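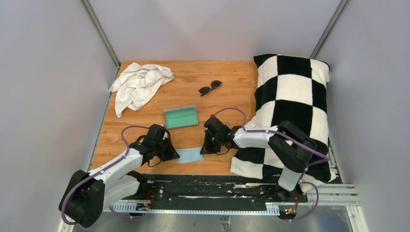 From: Janaína Furtado
To: the small-arms list
Subject: Re: Anyone running the Zukiden two-arm kit?

Aidan Moynihan wrote on Friday:
> We're looking at the Zukiden pair for our lab and the sales page
> tells me almost nothing. Is it any good with soft stuff? And is
> the table frame worth paying extra for, or should I build my own?
> Budget is 4,000 for everything, shipping included.

Hi Aidan,

Yes! We've had ours since June and I've got opinions, so get a coffee.

Soft stuff first. We've been trying it on glasses, a glasses case and a little cleaning cloth, and the case is by far the easiest of those. The cloth is the fussy one. The stock fingers are fine on anything with an edge to grab, but a thin cloth lying flat on a tabletop takes patience, and you end up coming in very low and very slow. I swapped in the softer Clakar pads on the left arm (352 for the set, ouch) and I like them a lot better, though Reinaldo swears he gets the same results with the stock ones and a lighter touch.

The frame I'd skip if you're handy. The long rail the arms bolt to is good and stiff, and you'll want that part no matter what, but the side panels are just panels - you could cut your own in an afternoon. Ours showed up with two of the brackets missing and it took Zukiden 3 weeks to send them. They were very nice about it, just slow.

Things I'd ask them before you order:

Cable length. The cables loop up over the arms, and I had to redo mine twice before they stopped snagging at full reach.

Where the boards go. Ours sit out in the open by each base and I'd love some kind of cover. Anežka has a printable one on her page but it's for the older base, so measure first.

Warranty. Ours was 6 months on the motors and I never got a straight answer on the grippers.

On your budget, I think you make it if you leave out the frame and the pads. Add either one and you're pushing it.

Has anybody here bought from Ginimgate instead? Jeferson said their shipping was quicker and I need a spare elbow joint before too long.

Janaína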